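The Long Way Down to the Ferry Landing

April 6, 2026

I had promised myself I would be home by dark, and I should know better by now than to make that kind of promise when there's fog coming off the river. I was driving back from Gallegos with the windows cracked and a bag of oranges sliding around on the passenger seat, and when I came over the hill above Sorkden the whole lower half of the town had simply gone soft. You could see the church, and the top of the grain elevator, and the string of yellow lights along the landing, and everything between them was the color of dishwater. I pulled over so fast that the oranges ended up on the floor.

If you've followed this blog for a while you know I have a weakness for that landing. I've photographed it in snow, in high water, and once in a hailstorm that I'd rather not talk about (the dent in the hood is still there). But I had never caught it in a proper fog with the lamps on, and I'd been hoping to ever since last October, when I missed it by a quarter of an hour because I stopped to eat a sandwich.

So I got the tripod out of the trunk and walked down. There is a road, of course, but I like the old stairs behind the feed store. They're steep and the railing wobbles, and about halfway there's a stone set into the wall with 1766 cut into it. People in town will give you different stories about that stone. Edith Londoño, who ran the bakery up the street until her knees gave out, told me it came off a house that isn't standing anymore and that somebody's grandfather built it into the wall because he was short one stone. I like that version best, so that's the one I repeat.

By the time I got to the bottom I could hear the river but I couldn't see it. It's a funny thing to stand on a dock and take the water on faith. A man was coiling rope down at the far end, and he gave me a nod, and I gave him one back, and for a good while that was all the company either of us needed. I set up near the ticket shed, which hasn't sold a ticket in years but still has its green door and its little brass slot, and I pointed the camera down the row of lamps.

The first several frames were awful. I say this for the newer photographers who write to me, because I think we all post the one good picture and let people believe it was the only one we took. My camera wanted to turn all that lovely murk into a flat middle gray, and the lamps looked like fried eggs. I fussed with it. I wiped the lens on my shirt, then wiped off what my shirt had left behind, then went looking in every pocket I own for the real cloth, which was in the car with the oranges.

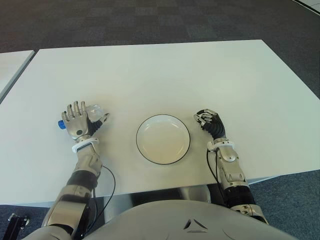 How do you keep fog from coming out gray and dull? Give it more light than the meter asks for, a stop or so to begin with, and put something dark close to you so the eye has a place to start.

For me the something dark was a mooring post. I moved the tripod over until the post stood on the left side of the picture, nice and black and solid, and all at once the lamps behind it had some distance to them. The nearest one was sharp, the next one had a halo, and the last was hardly more than a smudge. I kept the ISO at 200 and let the shutter stay open as long as it liked, since there wasn't a breath of wind and the only thing moving was the man with the rope. He shows up in one exposure as a sort of gray thumbprint beside the shed. I've grown very fond of him.

I stayed much longer than I meant to. The fog kept thinning and closing up again, and every time I had the camera folded halfway into the bag it would do something new and I'd have to take it all out. Around the time the church bell rang, a dog came trotting along the dock, all business, looked into my open bag, found nothing worth having, and trotted off into the white. I didn't get a picture of the dog. I was laughing, and also I had my glove in my mouth.

The climb back up was slower than the climb down. I stopped at the stone again to catch my breath and took one of it too, by flashlight, holding the light off to the side so the numbers would stand out. It's a little crooked and I may keep it that way — straightened up, it looked like something from a brochure.

When I sat down at home to go through everything, I had 11 frames I wanted to keep. That is a fat number for me. Most nights I'm happy with a couple. I printed a small one of the lamps on the matte paper I bought over the winter, and it sank a bit too dark, so I lifted the shadows and printed it again, and now it's leaning against the toaster where I can get used to it. That's how I decide on most of my pictures. If I still like seeing it after a week of breakfasts, it goes in the box for the fall show, and if I've started turning it to the wall then I have my answer.

A few of you asked after my last post whether Sorkden is hard to get to. It's easy enough if you take the river road up from Drorik and don't mind a few potholes. Park by the feed store, and please leave the spaces along the front for the people who live there. There's a coffee place at the top of the stairs that keeps odd hours, and if it happens to be open, ask for the cinnamon thing. I don't know its real name and I've never seen it written down.

Edith is getting a print of the stone, crooked or not. I'm driving it over to her on my way to Tokell, where I want to look at the old rail bridge if the weather stays gloomy. I've put the lens cloth in my coat pocket already, and the oranges are finally in a bowl.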